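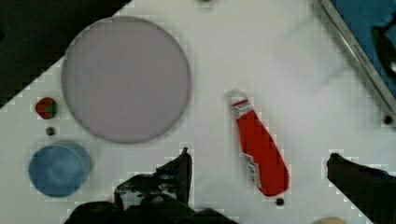 I gave up on matching dishes last spring, and my table has been a happier place ever since. For years I owned a boxed set for eight (all cream, all chipped) and I was weirdly loyal to it. Then I wandered into Plorkier, the secondhand kitchen warehouse out past Kestness, and came home with one plate in a grayish lavender and one blue bowl. That was it. I was hooked!

If you've never bought tableware one piece at a time, let me make the case for it. You get to be picky. I spent most of an hour on that first trip holding plates up against each other like paint chips, and the colors I'd have sworn would fight got along beautifully. Lavender next to blue is calm, almost sleepy. Put something red near them and the whole table wakes up, and it doesn't have to be anything fancy either. A strawberry will do it. So will a bottle of ketchup, which in my house never makes it back to the fridge door anyway.

White underneath helps a lot. I used to be a tablecloth person, and I have a drawer full of stripes and lemons to prove it, but a bare white table lets you get away with nearly any color you set on it. It does show every speck, I'll warn you. I wipe mine down more than I'd like to admit.

A few things I've picked up along the way. Flat plates with a thin darker rim look good even with toast on them. Bowls should be deep enough for soup and wide enough for salad, or you'll end up buying twice (I did, 3 times). And skip anything labeled "accent piece," because it'll cost more and you'll be scared to use it.

My shelf is up to a plate from Wragg, two odd mugs and a serving dish by Sukau that I carried home on the bus in my lap. The cream set went to my neighbor's college kid. I kept one saucer for the cat.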